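Laminate work surface

A laminate work surface is a horizontal working plane made by bonding a thin decorative sheet to a thicker core. It is used in kitchens, classrooms, laboratories, packing rooms and offices. The most common type has a face of high-pressure laminate over particleboard, with a balancing sheet on the underside and a strip of edge banding around the sides.

Construction

High-pressure laminate consists of several layers of kraft paper soaked in phenolic resin, topped by a decorative paper soaked in melamine resin. The stack is pressed between steel plates under heat until the resins cure into a single rigid sheet. The pattern or color is carried by the decorative paper alone. In printed designs a clear overlay is added to protect the ink; solid colors are often made without one.

The core supplies stiffness and holds the fasteners. Particleboard is cheap and flat but swells permanently if water reaches it. Medium-density fiberboard machines more cleanly and is chosen where the edge is to be shaped. Plywood is lighter and holds screws better, although small voids in the inner layers can show through a thin face sheet. Compact laminate has no separate core and is built up to full thickness from resin-soaked paper.

A backing sheet is applied to the underside because the face sheet and the core expand at different rates as humidity changes. A panel without one tends to bow, usually with the laminated side hollow.

Finish and color

Finish is described by gloss level and texture. Gloss surfaces show scratches and fingerprints readily. Matte surfaces scatter light and are preferred for reading, drawing, inspection and photography, where reflections from overhead lamps are a nuisance. Deep textures hide wear but hold dirt and make writing difficult.

White and off-white are standard for inspection and assembly work, as small dark parts and debris are easily seen against them. Pale items are harder to pick out, and where these are handled a gray or colored mat is often laid over part of the surface.

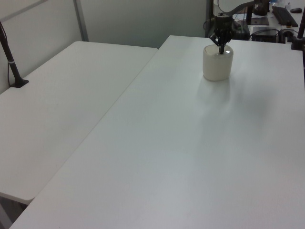
Cream-white cylindrical container on a white table.

Whites from different makers rarely match. The Omis range lists a warm and a cool white, and the Drodar catalog sells a single white with a slight gray cast. Replacement panels should be ordered from the same batch where a visible joint is unavoidable.

Edges

The edge is the weakest part of the panel. Three treatments are in general use. A self edge is a strip of the same laminate glued to the side, which leaves a dark line at the corner where the kraft layers are exposed. Plastic banding is applied with hot-melt adhesive and may be up to 2 mm thick; it resists knocks well but can peel if the glue is overheated. A postformed edge is made by heating the sheet and bending it over a rounded core, so that there is no joint at the front.

Deflection and support

A long panel sags under its own weight and under load. Sag increases with the fourth power of the span for an evenly distributed load, so a modest reduction in the distance between supports has a large effect. In a bench survey compiled by Faizal Sopacua for the furniture supplier Kallov, 406 panels were checked with a straightedge, and 40 of them had a visible dip at midspan. Most of the affected panels had no front rail.

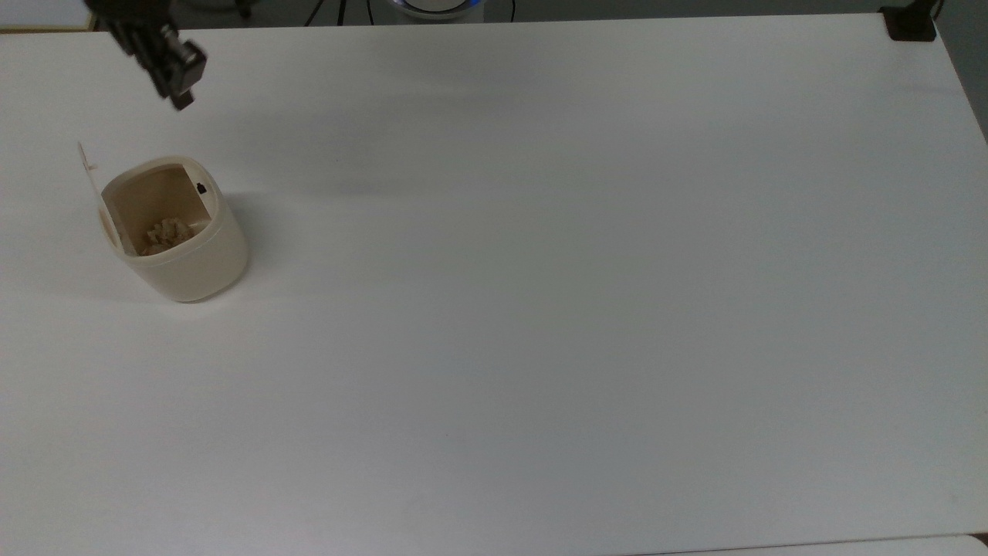 Steel rails or a welded underframe are the usual remedy for sag. Fasteners should be sized so that the points stop well short of the face sheet, as a screw driven too deep raises a blister that cannot be pressed flat again. Slotted holes in the frame allow the panel to move with the seasons.

Care and damage

Routine cleaning is done with a soft cloth, warm water and mild detergent. Abrasive powders dull the melamine layer, and the resulting patches stain more easily than the rest of the surface. Strong acids, drain cleaner and concentrated bleach can mark it within minutes.

Resistance to heat is limited. The Sharifi installation guide advises against contact with cookware above 125 °C and recommends a trivet in all cases. Excess heat causes blistering, browning or failure of the glue line.

Shallow scratches cannot be sanded out, as sanding removes the decorative layer. Small chips may be filled with colored repair paste. Larger damage is normally dealt with by cutting out the area and fitting an inset, or by bonding a new sheet over the old one after the surface has been roughened and degreased.

See also: Edge banding; Melamine resin; Particleboard; Workbench

Shared 40 times | 2 comments

Contact | Copyright and terms of use | Back to top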